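Planner and perception sync, minutes
March, started 2:10 pm
Present: Anneliese Janssen (chair), Hefin Penry, Reet Kļaviņa, Fouad Geagea
Apologies: Anoma Kodikara
Notes: Hefin

## 1. Last meeting's actions

Fouad's log cleanup is done. Reet's write-up of the calibration drift is not. She has the plots but doesn't trust two of them and would like another pass before anyone quotes them. Anneliese said fine, but this is the second time it has been carried over.

## 2. Zunda planner, new release

Fouad reported that the new Zunda build passes 2135 test cases in simulation. Reet asked how many of those have both arms closing on the same object. The answer was 70. She doesn't think we should be calling it a two-arm planner on that basis, and Hefin agrees. Fouad pointed out that the old build had no such cases at all.

Median planning time came out at 1232 ms, against 2000 ms before. Anneliese asked whether the gain survives when the collision margin is put back to what we run on the bench. Not known. The release notes say "significantly faster" and Reet wants that line removed until somebody has checked.

## 3. Moving perception to Madia

Long discussion, not much agreement. Anoma sent a note in favor: one model to maintain, simpler config, fewer places for the frames to disagree. Hefin's view is that we were told the same about Upadhyay, and we still keep a patch branch for it. Reet is worried about dark matte objects, where the depth data is thin and Madia fills the gap with a confident guess. A pose with a high score and nothing behind it is worse for the planner than no pose.

Agreed to run both side by side and compare raw poses. No switch this month.

## 4. Two-hand grasps

Fouad wants the upright cylinder task kept as the main check for the planner. The multi-fingered hand goes to the base and the parallel gripper meets the lower part next to it, so there is very little room between the two and any error in the pose shows up there first.

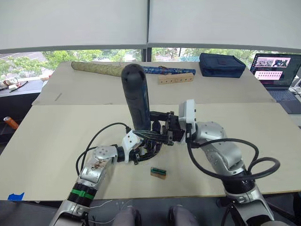
## 5. Fletis replay tool

Reet finds it useful for stepping through joint states, less so for timing, as it resamples everything without saying so. Fouad will ask for a switch to turn that off. Hefin doubts we will get one.

## Actions

- Fouad: rerun Zunda timing with the bench margin, edit the release notes
- Reet: drift write-up, with or without the two plots
- Hefin and Anoma: side-by-side pose logs, Madia against the current stack
- Anneliese: decide who owns the Upadhyay patch branch

Closed 3:05 pm.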